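About Tekero

Tekero makes wrist trackers and records household work for companies that build home robots. We are a small firm with two rooms above a bicycle shop, a workshop at the back and a group of paid recorders who work in their own homes.

What we sell

Our main product is the Tilletti wrist set. It comes as a pair, one tracker for each wrist, with black straps, elastic forearm bands and a head camera. The housings are pale, many-sided blocks printed with square black-and-white markers. The camera picks up the markers, and our software works out where each wrist is and which way it is turned. A customer can buy the set and do their own recording, or ask us to do it for them.

We hire sets out as well. The shortest hire is 8 days, and most people who start with a hire go on to buy. Straps and bands are sold separately and wear out faster than anything else in the box.

The recording service is called Mornov. A customer sends us a list of jobs they want their robot to learn, such as making a bed, laying a table or tidying a sofa. We agree the wording of each job with them, pass it to our recorders, check what comes back and send it on. Anything that fails the check is recorded again at our cost.

How we started

We began by making measuring jigs for furniture makers. One of our customers wanted to know how people handle soft things like cushions and blankets, and the jigs were no use for that. We made a rough pair of wrist blocks out of printed card and foam board. They fell apart within a week, but the numbers were good enough to carry on with. The set we sell now is the 19th version. Several of the ones in between were too heavy, and one could not be put on without help.

The card blocks are still on a shelf in the workshop, next to a box of straps that were cut too short.

Where the work is done

Most of our recording takes place in ordinary living rooms, kitchens and bedrooms. We have 22 homes on our books at present, from small flats to a farmhouse. Recorders wear their own clothes and use their own furniture. We ask them to leave rooms as they are, with the usual cushions, throws and patterned covers, as these are the things a home robot will have to deal with.

Sofa work is one of the jobs we are asked for most. It covers straightening throw pillows, pulling seat cushions level and folding blankets. Patterned fabric and sagging cushions are hard for a machine to make sense of, so we like to have plenty of both. 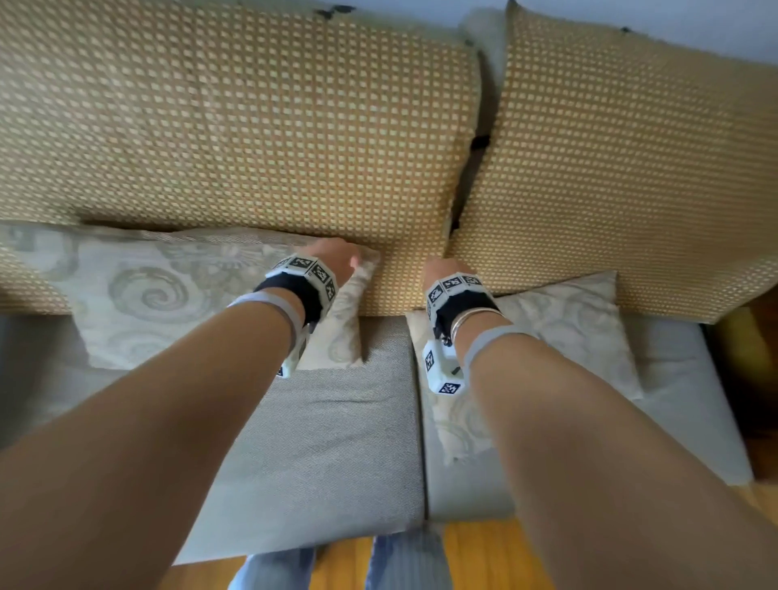
Working with us

New customers normally start with a trial of 50 recordings of a single job. This gives both sides a chance to see whether the job has been described clearly. We send a short written report with the trial, including anything our checkers were unsure about, and there is no need to order more afterwards.

Khúc is our checking tool, and it is included with every order. It plays the head camera view next to the wrist positions and flags any part where the markers were lost. It runs on a normal office computer. Customers who buy the Tilletti set get the same tool, along with a printed guide.

Becoming a recorder

We take on new recorders when a place comes up. You need a tidy enough space to move about in safely and a few free hours in the week. Training is paid and is held at our workshop on a Tuesday. Jewellery is fine as long as it does not cover the markers. Everyone else who lives in the home has to agree before any recording is done there, and recorders can ask us to delete a session at any time before it is sent to the customer.

Repairs

We repair every set we have sold, including the older ones. Send both trackers, even if only one is faulty, so that we can set them up together again. Visitors are welcome at the workshop by arrangement – please ring first, as the street door is kept locked.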